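Ticket 303: Two-arm table, toiletry kits, wrong items going in the tray
Site: Usham, packing room
Opened by: kit packing, day shift
Status: open, waiting for reply from El Ouafi support
Date of this update: 16 October 2023

Hello,

I write again about the two-arm table in our packing room. The first ticket on this (164) was closed in September after the new grip settings, but the problem is back, and there is also a question about our work which I was asked to put in the same ticket.

What we do: we prepare travel kits for the Dundavitz order. Before the arms came, a packer took each item by hand and closed the kit alone. Now the arms pick and place, and the packer stands by, lays out the items and corrects.

Problem 1. When toothbrushes lie over each other, the arms take 2 instead of one, or they close on the plastic and the brush stays on the table. With a single brush lying apart from the others the pick is good nearly every time.

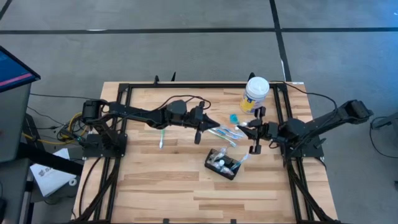 Table with both arms, toothbrushes between the grippers, tray below them.

I tried the following:
- Restarted the controller. No change.
- Lowered the closing speed as written in the Hosar guide, page on soft items. A little better for the bottles, no change for the brushes.
- Took all the plastic off before laying out. Better, but then the packer does more handwork than before the arms, and the brushes must stay wrapped for the customer.
- Laid the brushes in one direction with a space of one hand between them. Good result, but slow.

Problem 2. The arms stop when an item stands too near to the wire rack. The message says only "path not free" and does not say which arm. The packer must then look at both, move something, press resume, and often the same message comes again. Please can the message name the arm? It would save us many walks to the screen.

I also checked if the position of the bottles is important. Upright in the open part of the table they are no trouble. I would like to know how much free space you recommend between the bottle and the rack, because the guide gives a value for boxes only and we work mostly with round things and things in film, which do not keep their shape.
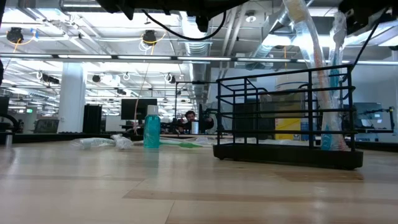

For the time being we keep the tall wrapped items for last and we place them by hand. It is not in the work instruction, so the evening shift does it in a different way and their stop list is longer than ours. I will write it in the instruction if you confirm that it is correct.

Now the question about the work. The packers are measured on finished kits per shift, the same as before. With the arms, a person can have a bad number only because the table stopped many times. Two of my colleagues have asked to go back to the hand line for this reason, although they like that their wrists hurt less. Does the system keep a record of the stops per shift, and can we export it? I want to show it to our manager before the numbers are discussed.

Please do not close this ticket after the settings are sent. Last time it was closed before we could test with wrapped brushes.

What I need from you:
1. Settings for overlapping brushes in plastic.
2. Arm name in the stop message.
3. Minimum space to the rack for round items.
4. Export of stops per shift.

Thank you for your help and best regards,
Kit packing, Usham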